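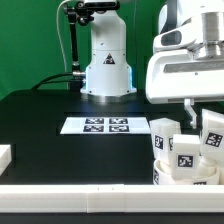 The Terkov table set, with the blocks in and around the bowl.

I've had the Terkov on the bench for 3 days now and I've taken far too many pictures of it, so I'm putting a few up here for everyone who wrote in asking what you get for the money. Distbridge sell it as a ready-made practice table for arms like ours: tagged blocks, a tagged bowl, a marker sheet with four squares on it and the long white rail that goes along the front. The full set is 719 euros. You bring your own arm, obviously, and your own patience!

The blocks are the best bit. They're plain white with a big black and white tag, so your software has something to look for and you don't have to sit up half the night glueing bits of paper to things (I did that for the whole of last winter and I never want to see a glue stick again). The tags are nice and sharp. My one moan is that the white shows every greasy thumbprint, and I have greasy thumbs.
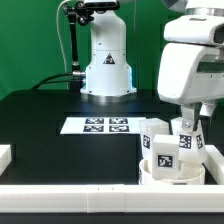
Griet Willems asked me whether the bowl is worth having or whether you could just use something out of the kitchen. I'd say have it. A block leaning over in a bowl is a much meaner job than a block standing on a flat table, with the fingers having to come down between things that are all the same colour, and that's where I found out how sloppy my own settings were. You can buy the bowl and blocks without the rest, by the way, for 200 euros, and if you've already got a decent table I'd start there and see how you get on.

The rail comes in sections that push together end to end. Mine went together in the time it took the kettle to boil, though one joint was stiff and I had to take a bit off it with a nail file. Jianhua Xu had the same trouble with his, so I don't think it's just me. I wrote to the Distbridge people and they say the September batch will have a looser fit. 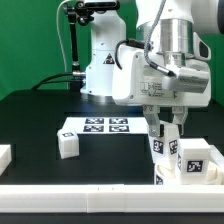 Setting up the software was fine once I stopped skipping pages. You measure where the marker sheet is, you type the numbers in, you run the check. I typed two of them in the wrong way round, so that was my Tuesday gone. The guide is clear enough but it's badly in need of an index, and the page on tag sizes is right at the back, after the spare parts list, where I'd never have thought of looking.

I'd also like a small box to keep it all in. The little cube is forever getting lost under my papers, and a spare one costs more in postage than it does to buy. 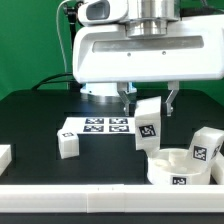 Words and photos by Marion Lennox, 17 Aug 2019

I do love a tall block for testing a grip. Get the fingers a touch too high or too low and it leans, and then you've got something to fix. The small cube is kinder, and if you're new to all this I'd begin with that one and leave the bowl for later.

Efua Essien has the older Enard set and is bringing it over so we can try the two side by side. I'll put those pictures on a page of their own. If you want me to try anything in particular with the Terkov, leave a note in the comments and I'll have a go before it has to be posted back.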